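Last updated: February

Moving the shop notes off Clonero

I kept eight years of shop notes in Clonero before the sync client stopped working on my desktop. The export produces one large text file with no line breaks between entries. Dates survive. Tags do not.

I tried two replacements. Escobar imports the file directly but caps each note at a length that cuts my longer entries in half, with no warning in the log. Conik has no importer, so I split the file with a short script that starts a new note wherever a date sits alone on a line. It missed 39 entries where I had typed a time after the date. Those I fixed by hand over three evenings.

Naming took longer than the split. Every file now starts with year and month, then the job, then a single keyword. I dropped folders entirely. Search in Conik reads the full text in under 2 seconds on the old laptop, and folders only gave me one more place to misfile things.

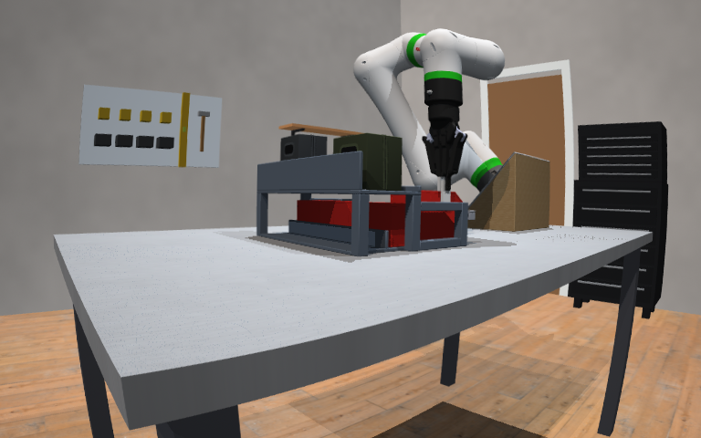
Attachments are still unsolved. Clonero stored them under hashed names, and the table that maps hash to note is missing from the export. I have matched the Kencombe job by file date and left the rest in one directory. If the dates turn out to be upload dates, the matching is wrong and I will have to redo it.

Backups run at 3 a.m. to a second drive. I restored one month from it as a test and compared checksums. All matched.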